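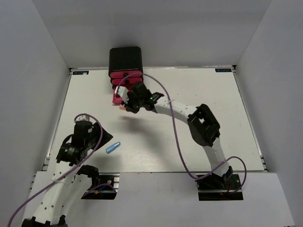 Fosia Visitor Association
Minutes of the July meeting

Place: upstairs room of the Ivport ferry office
Start: 18:10
Chair: Siham Tarawneh
Apologies: the two members from the upper village, who had guests arriving.

1. Minutes of the last meeting
The minutes were read and accepted with one correction. The walk to the Nirkasow chapel begins at the east gate and not at the fountain, as was written.

2. Old town walking route
The new text for the walking leaflet was discussed. Members agreed that the part on the harbor wall is too long for people who read it while they walk. The paragraph on the salt merchants will be shortened, and the paragraph on the cistern will stay as it is. It was asked if the route can be done with a stroller. The answer is yes until the bakery steps, and after that no. This must be written clearly on the first page, because we received complaints on this matter in spring.
Decision: print 600 leaflets in English and 300 in German. The French text is not ready.

3. Boat to Tang
The boat owner informed us that the return trip to Tang beach will now cost 49 per family. Single tickets keep the old price. The morning boat leaves at 9:30 and the last boat comes back at 17:45. Several members said that visitors still find the old timetable in hotel lobbies and miss the last boat. Each member is asked to look in the own reception and remove old copies.
There was a discussion whether to recommend the beach for small children. The water is shallow on the north side only. The chair will add one sentence to the web page.

4. Nirkasow chapel
The chapel is open in the mornings, but the key holder will be away for two weeks. It was proposed to leave the key at the ferry office against a signature. Two members were against this, as the icons are old and the door is difficult to lock properly. The matter was voted and the proposal was not accepted. During these two weeks the chapel will be marked as closed on the notice board, and guides should offer the viewpoint instead.

5. Evening tour
We had 715 guests on the evening tour until the end of last month. The guides ask for smaller groups, since in the narrow streets the people at the back do not hear. No decision was taken. The guides will bring a proposal with the prices next time.
A neighbor from the lower street wrote to us about noise after 22:00. The tour will finish at the square from now on, and will not pass again by the lower street.

6. Other matters
The bench at the viewpoint needs paint. The sign at the parking lot has a spelling mistake ("harber") and the printer will correct it without charge.
The question of toilets at the east gate is moved to the next meeting.

The meeting was closed at 20:05.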